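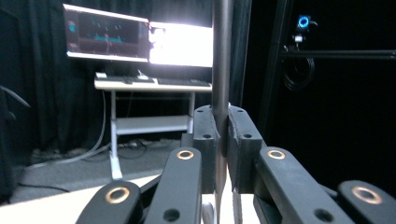

05/03/2025

We lost most of today to a screw. I'm writing it up while I remember the order of things, mainly so I don't do it again in December when we move the whole setup to Toselham.

The hand-held gripper started dropping things last week. It wasn't every time, maybe a cloth here and there, and I put it down to me squeezing the trigger lazily. Then Nicanor Calvo went through the log and found the jaw opening reading 9 mm with the fingers fully shut. It should say zero. Anything thinner than that was being recorded as no grasp at all, so the fabric runs were the worst of the lot.

I blamed the encoder first. I swapped it for the spare Vallitz unit, ran 20 open-and-close cycles, and got the same offset. Next I blamed the cable and wasted an hour on that. Then I re-flashed the board, which did nothing except wipe my settings (I hadn't saved them).
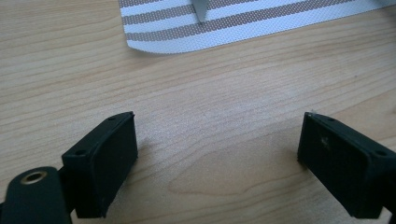 Cloth is a good test for this kind of fault. A block will sit in the jaws even if one side is a bit out, but fabric just slides away when the pads don't meet squarely. Ours weren't meeting squarely. One finger block had worked loose on its linkage and was tipping back a hair under load — easy to feel with your thumb, once you bother to try.

The screw behind it had backed out most of a turn. I'd used the Bisgaard threadlocker on the others and must have missed that one when I rebuilt it. Tightened, locked, left to cure over lunch. The offset went away after a re-zero.

The bad news is the data. We have 3,557 recordings since the rebuild and I don't know when the screw started moving. Nicanor reckons the first 600 are fine going by the closed readings, and the rest will have to be checked against the video. I've flagged them all for now.

I've added a finger wiggle to the morning checklist, before power-on. The spare encoder is staying in. I can't be bothered taking it out again.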